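# Tritlow Open Day: Gripper Recordings

Wrist-view recordings from the hand-held gripper table at the Tritlow workshop open day. 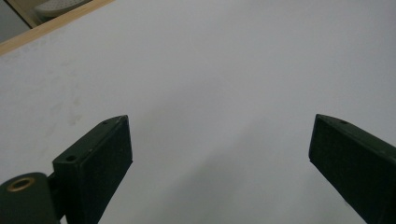 *Wrist view, gripper open over the white board.*

## Summary

This folder holds 565 clips recorded at the Tritlow open day on Mar 5, 2019. Visitors picked up a hand-held gripper and used it to move small items across a board. The camera is fixed to the tool, so both fingers stay in view at the bottom of the picture.

The clips were made to show visitors how a robot can be taught by hand. They were kept because the Drakitz group asked for recordings made by people with no training on the tool.

## Setup

- 3 stations, all with the same model of gripper
- Dark green two-finger gripper, squared fingertips
- White board with a light wood edge
- Room lights only, no lamp on the tool

Station 2 was moved closer to the door at midday. Clips from before and after the move are in separate folders. The boards were wiped between groups, but some have marks that did not come off. We left these in.

## Tasks

Each visitor was given 2 tasks. The first was to pick up a foam block and set it down on the other side of the board. The second was to stack one block on another. Staff gave a short demonstration first and then stepped back. Failed tries are included and marked `fail` in the label file.

Many clips start with a few seconds of open gripper and bare board while the visitor gets used to the grip. Trim these if you only need contact.

## Files

`clips/` video, one file per try
`labels.csv` station, task, result
`calib/` camera calibration, done in February
`notes.txt` staff notes from the day

Finger opening was not logged at station 3 in the morning. The column is blank for those rows.

## Known problems

- Colors shift between stations. White balance was left on automatic.
- Floor, shoes and bags may show past the edge of the board.
- Sound was removed from every clip.
- Left-handed visitors are not marked.

## Use

Free for teaching and research. Please credit the Tritlow workshop. Do not try to identify visitors from the clips.

Related items

Drakitz gripper parts list
Durrani station notes
Skanetberg demonstration day recordings
Tritlow calibration board, print file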